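Rurkero Shelf-and-Basket Set: data card and working rules

Maintained by Radoslava Malý and Svetozár Sýkora. Questions about the rules go to Radoslava, questions about file layout and checksums go to Svetozár.

The set holds 351 recorded episodes of a humanoid robot handling groceries between a shelf and a basket on the floor. This card covers what is in the set, the rules the episodes were recorded under, and what we ask of people who add to it or train on it. 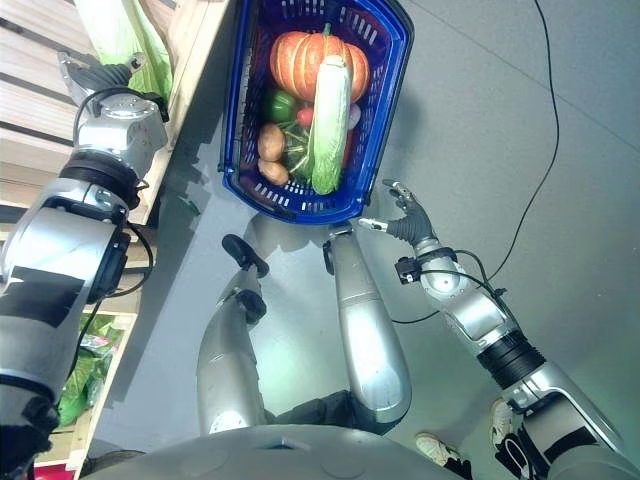
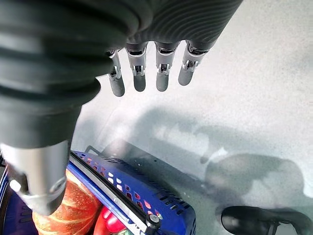

Head view and hand view.

Contents

- 351 episodes, of which 124 carry full text labels for each step
- Head view and wrist view for every episode
- Joint positions and commanded positions for both arms and both hands
- One plain-text log per session, written by the operator
- A list of rejected episodes with the reason for each

The rejected episodes themselves are kept on the Vrabec server and are not part of the download. Ask if you need them for work on failure detection. We have given them out twice so far.

Why there are rules at all

The first batch was recorded without any. Every operator had a different idea of when an episode started, some people reset the produce between attempts and some did not, and the logs used four words for the same basket. We threw most of it out. The rules below were written in May and have been changed a few times. They apply to everything in the current release.

Where a rule says "must", an episode that breaks it is rejected. Where it says "should", the episode stays in and the log says what was different.

Rules for the floor

1. One operator and one spotter must be present for every episode. The operator does not act as spotter, even for a short test.

2. The spotter must be able to reach the stop button without taking a step. If the spotter has to move to keep sight of the hands, the button moves too.

3. Nobody puts a hand into the basket or onto the shelf while the arms are powered. To fix the produce, stop, wait for the operator to say "clear", then go in.

4. Closed shoes must be worn by everyone in the work area.

5. Cables on the floor should be led away from the side where the spotter stands. Walk the cable once before the first episode and again after any break.

6. The basket must stand flat, with no part of it on a cable or against the robot's feet.

7. Arm speed must stay under the session limit set in the config file. Do not raise the limit in the middle of a session. If a task can't be done at that speed, log it and move on.

Rules for produce

8. Use real produce. The plastic fruit from the old Nostitz demo must not be mixed in - it is lighter and the grip forces come out wrong.

9. Bagged produce stays in its bag. Loose produce stays loose. Don't unwrap something because the hand keeps slipping on it. Slips are useful and should be logged as slips.

10. Bruised items may be used until the skin breaks. After that they must be replaced, and the hands wiped before the next episode.

11. Heavy round items should be placed in the basket before soft ones. Where the task is to pack in the other order, write "order reversed" in the log.

12. Names in the labels come from the word list in labels.txt. If an item is not in the list, use "other" and describe it in the note field. Do not guess between two kinds. "Pepper, red" and "tomato" have been swapped often enough in the wrist view that the labeler must check the head view before choosing.

Rules for recording

13. An episode starts with both hands open and still, and ends the same way. Wait one full second at each end.

14. Maximum length is 600 seconds. Anything longer must be split at a point where nothing is held.

15. People should stay out of the head view from the ankles up. Shoes and the lower part of a trouser leg are acceptable and are left in. If a face is recorded in any view, the episode must be rejected and deleted the same day, not just moved to the rejected list.

16. Printed labels on packaging may be visible. Names, phone numbers or badges may not.

17. The hand blocks part of the wrist view much of the time. Do not tilt the camera during a session to get around this. Camera position is fixed at the start and written in the log.

18. Room lights stay as they are from the first episode to the last. Shadows from the arm fall across the floor and into the work area in many episodes, and models trained on an earlier version reacted badly when we changed the lamps halfway through.

Review

Every episode is watched once at normal speed by someone who was not the operator. The reviewer checks rules 3, 13 and 15 first. So far 43 episodes have been rejected at review, most of them under rule 13. Rejecting an episode is not a mark against the operator, and the log should never be edited afterward to save one.

If the reviewer and operator disagree, the episode is left out until both have looked at it together. Svetozár decides if they still disagree.

Known problems

- Wrist and head views can drift apart by a few frames in long episodes. The script align.py fixes most of this. Run it before you cut clips.
- Green leafy items are labeled unevenly. "Greens, bagged" covers too much.
- All episodes come from one site, Prurnau, with one robot. Don't take results on this set as a sign that a policy will work in another room.
- Finger joint readings near fully open are noisy. We have not smoothed them.
- The step labels say when contact starts but not how firm it is.

Intended use

Training and testing of pick-and-place policies, grasp detection, and work on hand-over between two views. The set is not suited for safety claims. Our spotters step in early, so the data says very little about what the robot would do if left alone.

Please don't use the operator logs to compare operators with each other. They were told the logs would not be used that way.

Adding episodes

Send a short sample first, five or six episodes with the log, and wait for a reply before recording more. Use the log template as it is. Extra fields are fine at the bottom. We run check_rules.py on everything that comes in, but it only catches length, file names and missing views. The rest is read by a person and can take a couple of weeks.

Changes to the rules themselves are proposed as an issue with the rule number in the title. Numbers are never reused, so if a rule is dropped, its number stays empty.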